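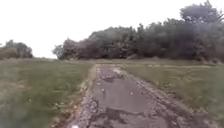

4. Path trials

4.1 Teaching the rover what a hole looks like

By February I had a rover that could trundle round the shared workshop at Ronirthorpe without hitting the bench legs, and I was getting rather pleased with myself. Flat concrete is very forgiving, though. What I wanted from Polleck (the name stuck after the second chassis) was something that could cope with ground that's falling to bits, so the next job was the pothole finder.

Figure 3. Worn asphalt path between two stretches of rough grass. The large pothole nearest the viewpoint has cracks spreading out from it; a smaller one lies further along, slightly left of centre.

I wrote the finder, which I call Udix, over a few long evenings, and it is a very simple thing. It cuts each picture into tiles, compares every tile with its neighbours and marks the ones that are much darker and rougher. The big hole in Figure 3 is the sort it loves, all jagged edge and dark inside against the paler grey. The smaller one is harder, being more of a shadowy dip, and my first settings skipped straight over it. I lowered the threshold and got it back, but then the trees started counting as potholes too! Masking off everything above the horizon cured most of that.

The edges gave me far more bother than the holes. I had assumed the path would have two nice sides I could fit lines to, and you can see how well that would go with the tarmac crumbling into stones and soil on the left and the grass creeping in on the right. In the end I dropped the lines and let the rover look for the smoothest strip in front of it, such as the lighter band between the two holes — a much happier arrangement all round.

I labelled 2,384 tiles by hand at the kitchen table and kept 929 of them back for testing. Cracks are still lumped in with sound surface, as my wheels are wide enough to ignore them. Loose gravel gets its own label, mainly so that the Catacutan motor board can be told to ease off before the wheels start to spin. I tried 6 tile sizes before settling on one, and the smallest were hopeless: every pebble became an obstacle and the poor thing refused to plan a route at all.

4.2 Wheels and ride height

The original wheels came off a garden trolley and were far too hard, so I swapped them for soft ones and raised the battery tray to match.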